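Trondton und Vurnarow legen Zollstreit vorerst bei

Mendinis – Nach fast neun Monaten gegenseitiger Strafabgaben haben sich die Regierungen von Trondton und Vurnarow auf eine vorläufige Beilegung ihres Zollstreits verständigt. Die Unterhändler beider Seiten unterzeichneten am frühen Abend in Mendinis ein Papier, das den Grenzhandel mit Getreide, Düngemitteln und Bauholz schon vom Juli an wieder deutlich erleichtern soll, auch wenn manche Frage, die den Menschen entlang des Grenzflusses am Herzen liegt, noch eine Weile offen bleiben dürfte.

Von den insgesamt 300 Warengruppen, auf die Vurnarow im vergangenen Herbst Sonderzölle erhoben hatte, werden 272 wieder freigegeben. Für die übrigen, darunter Zucker und bestimmte Stahlerzeugnisse, gilt weiterhin der erhöhte Satz. Trondton hebt im Gegenzug das Einfuhrverbot für Molkereiprodukte auf und gibt die Konten zweier Handelsbanken frei, die seit dem Winter gesperrt waren.

Die trondtonische Handelsministerin Indira Iyengar wirkte nach der langen Verhandlungsnacht müde, aber sichtlich erleichtert. Sie dankte ausdrücklich den Gastgebern, die den Delegationen gegen drei Uhr morgens noch Suppe und frisches Brot hatten bringen lassen. »Wir sind Nachbarn und wir bleiben Nachbarn, ganz gleich, was in den Tariflisten steht«, sagte sie. Ihr Amtskollege Sivaprasad Pisharody aus Vurnarow sprach von einem Anfang, auf den man in seinem Land lange gewartet habe – die schwierigsten Gespräche stünden allerdings noch bevor.

Gemeint ist damit vor allem der Streit um die Schifffahrtsrechte bei Hsueh. Beide Länder berufen sich dort auf den Flussvertrag von 1856, lesen ihn aber seit jeher unterschiedlich. An der Anlegestelle von Hsueh warten nach Angaben der Hafenverwaltung rund 1000 Container auf ihre Abfertigung, viele davon schon seit dem Frühjahr. Eine gemeinsame Arbeitsgruppe unter der Leitung von Sumathi Devadiga soll bis zum Herbst einen Vorschlag ausarbeiten, mit dem Schiffer und Spediteure leben können.

Der Außenhandelsexperte Mattes Sauerland warnte unterdessen vor allzu großen Erwartungen. Viele Betriebe hätten sich in der Zwischenzeit andere Lieferanten gesucht und würden nicht von heute auf morgen zurückkehren. In Hsueh selbst überwog am Abend trotzdem die Freude, und im Fährhaus am Ufer blieb die Küche länger geöffnet als sonst. Die Parlamente beider Länder müssen dem Papier noch zustimmen. 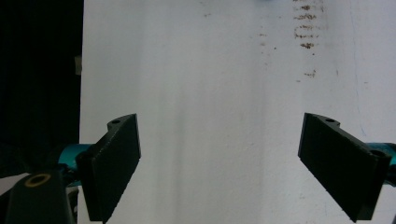 Weitere Meldungen

Vurnarow: Kumaresan Poduval tritt Amt als Botschafter in Trondton an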